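Gripper trials at Mostholm – frequently asked questions

Last updated: 15th June

We receive many of the same questions about our gripper comparison, so we collected the answers on this page. If your question is missing, please write to the workshop address and we will add it.

Which grippers are in the comparison?
There are two. The Kurkis is a linkage gripper with metal fingers, and the Rothe is a parallel gripper with rubber pads. Both are mounted on the same arm and both are driven by a Trollia controller, with the same firmware. We had a third candidate in October, but the supplier could not deliver the mounting plate and we removed it from the plan.

How many grasps did you record?
1132 until now. The Kurkis has a few more than the Rothe, as it was ready earlier. We use 29 objects, from a sewing needle case to a full bottle of dish soap. The list of objects can be sent by e-mail.

Why do you use a wrist camera and not only a camera above the table?
The top camera shows well where the arm is going, but at the last centimeters the gripper hides the object. The wrist camera looks along the fingers, so we can see the contact. The weak point is the light. Anything bright and close to the lens becomes washed out, and a thing that is too near is only a dark blur. We tried a lower exposure and then we lost the detail in the shadows. For now we keep the middle setting.

Does the wrist camera focus by itself?
No, the focus is fixed. We set it on the fingertips, and everything nearer than that is soft. We tested one lens with autofocus, but it was hunting between the fingers and the background all the time.
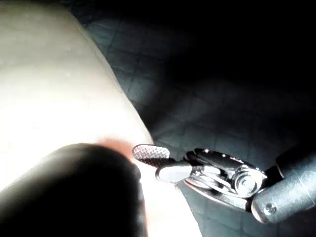
Wrist camera view: the textured fingertip pad close to what is most likely an arm or a leg.

Is the textured pad better than a smooth one?
It depends on the object. On cardboard and cloth the crosshatched pad holds with less force. On glass we saw no difference. On soft plastic it can leave a small print, so for such objects we prefer the rubber pads of the Rothe.

How much force do you use?
We start at 8 newtons and increase by steps until the object does not slip when the arm lifts it. The value is written in the log together with the name of the pad. Please do not compare our numbers directly with a data sheet – the manufacturers measure in a different way.

Can I change the controller and keep the same arm?
In principle yes. We did it once, and it took us six days, mostly for the cables and the emergency stop. The Trollia has a slower start than our old controller, but the finger position is reported more regularly, and this was important for our logs.

How often do you calibrate the camera?
Each time the gripper is changed, and also after a collision. The procedure is short. Forgetting it costs a full session, as we learned with the Rothe.

Can visitors try the grippers?
Yes, by appointment. You may bring your own objects if they fit between the fingers and do not contain liquid that can leak. Please send the dimensions before you come.

Will the data be published?
The force logs, yes. For the video we have not decided yet, as the files are large and must be sorted first.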